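Progress report to the Plaltitz Fund
Project: Anine, automated reading of maintenance notes
5/30/22

This report covers the second stage of the grant. The first stage ended with a working labeling guide and a small test set. The second stage was for building the full training set and getting a first model that could sort notes by fault type.

The training set now holds 2000 notes, all from the archive that Aliyu opened to us at the start of the project. Each note was read by two people. Where they disagreed, a third reader made the decision. Most of the disagreements were over notes that mention two faults at once, and the labeling guide has a new section on those. We set aside 200 notes for testing, and the model has not been trained on any of them.

We trained two kinds of model. The first is a plain word-count classifier, which we keep as a baseline. The second is a small neural network that reads the whole note. On the test notes the baseline gave the right fault type for 100 and the network for 173. The network still does badly on very short notes - "reset, ok" and the like - and on notes with many part codes.

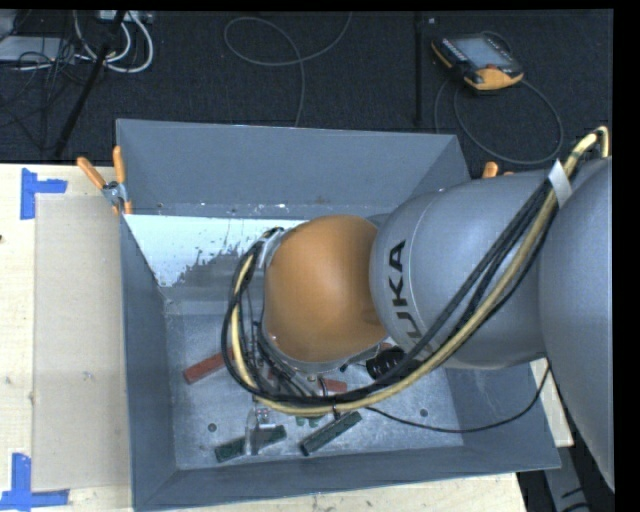

Computing costs were lower than planned. The network trains overnight on the one machine we already had, so we did not rent any outside time. We ask to move the unspent amount to labeling, where the work took longer than we had budgeted. A revised budget sheet is attached to this report.

One task is behind schedule. The link to Kalis, the tool the planners use to look up old jobs, was due in this stage and is only partly done. Model output can be exported as a file and loaded by hand, but there is no direct connection yet. The delay comes from a change in the Kalis login system, and our code for that part had to be rewritten.

Work planned through July:
Finish the Kalis connection and test it with two planners.
Add more short notes to the training set.
Let the model answer "not sure" and pass the note to a person.
Write up the labeling guide for release.

We are not asking for an extension at this point.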